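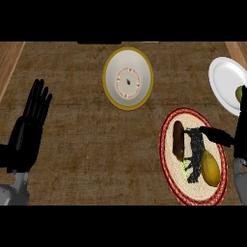 **News from the writing desk – March**

Dear readers,

The second book of the Magesa series has a finished first draft. It came to 660 pages in my notebook format, and I already know that many of them must go. My editor has asked me to bring it down before June, and I started with the chapters in the salt tunnels, where everybody talks too much and the river spirits wait politely for their turn.

Several of you wrote to ask if the Tronlow gate will open again. I can't answer this without spoiling the story, but I can tell you that the gate appears in chapter two and that Ilve's sister is standing on the wrong side of it. Those who finished book one will remember what she promised to the gatekeeper. I had forgotten it myself, and a reader from the forum had to correct me. Thank you for this, it saved me from a very embarrassing mistake in the middle of the book.

The map is also being drawn again. In the first edition the town of Netetstead was placed north of the marsh, while the text says two times that the travelers go south to reach it. The new printing will have the right map, and also a longer list of the spirit names with a guide for how to say them. Sidotow is said with the weight on the second part, as many of you guessed.

For the new printing we are making 700 paperback copies, and 120 of them will be signed with a bookplate. If you would like a signed one, please answer this letter with your postal address and the name you want on the plate. I will write them in the order the answers come. The price is the same as for the normal copy, only the postage is extra.

I am also still looking for early readers for book two. You should have read the first book, and you should be able to finish in four weeks. It helps me more if you tell me where you got bored than if you find the typing errors – these we will catch later. The short story about the ferry and the drowned bell will come with the next letter, free for everyone on the list.

With warm wishes, and back to the tunnels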